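Intro to Automation, Unit 6 handout
Notes from the Nokstead visit (July)

Read before lab. Half of you were in the second van and missed the first demo, so this is mostly for you. Typed up fast, sorry.

Who we met: Francine Gagnon (runs the demo space), Rok Mujić (programming), Domingo Cabral (safety, did the talk at the door). Lutz Harms took the afternoon group.

What Nokstead does: small jobs for small shops. Picking, sorting, clearing up, loading trays. No car plants. Rok's line was "anything under 2 pounds that somebody is bored of picking up." Write that down, it comes back in the payload section.

Domingo's talk, short version:
- know where the stop button is before you know anything else
- stay outside the reach, and reach means arm PLUS gripper PLUS whatever it's holding
- a still arm is not a switched off arm
- no leaning on the table, even between runs

That third one is on the quiz. 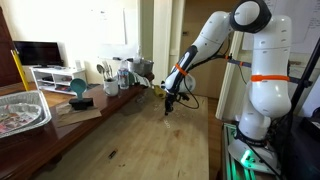

Approach height. This was the main topic of Rok's demo and the part people asked the most about after. A pick is not one move. Arm goes to a point over the object, stops, comes down slow, closes, goes back up the same way. The point over the object is the approach point. Too high and you waste time on every cycle, too low and you clip things on the way in. Look at how near the fingers are to the wood, pointing straight down, and the yellow thing is still a little way off by the far edge. Going sideways at that height is fine on a bare patch of table. Put a mug in the path and it isn't. Rok's rule: lift first, travel, then drop. Every time, even when it looks silly.

Crumpled stuff. Francine's section. Blocks are easy, they have flat sides and you know where the sides are. Soft or crumpled things have no good side, so you pick a grasp point and accept some misses. Two fingers means you also have to choose an angle for the wrist. She gave us the shop's test plan: 700 picks on blocks, 900 on soft items, same table, same arm. Results not out yet, will post if she sends them.

Lights. Green on the base of this arm. Do NOT assume green means the same thing on another make. Read the manual for the one you are standing next to. Domingo said this twice.

Frame and base. Bolt-together aluminum, easy to change. Downside is if the base shifts even a bit, all your taught points are off. Re-check after any move.

For next time:
1. Sketch a pick and place path for one object on your own kitchen table. Mark approach point, grasp point, retreat.
2. Name one thing on that table the arm could hit, and say how you'd route around it.
3. Half a page on question 2, max 20 lines. Handwriting is ok if I can read it.

Teodora Begović has the sign-in sheet, see her if you were there and your name isnt on it. Lab opens at 9 am, closed shoes pleas.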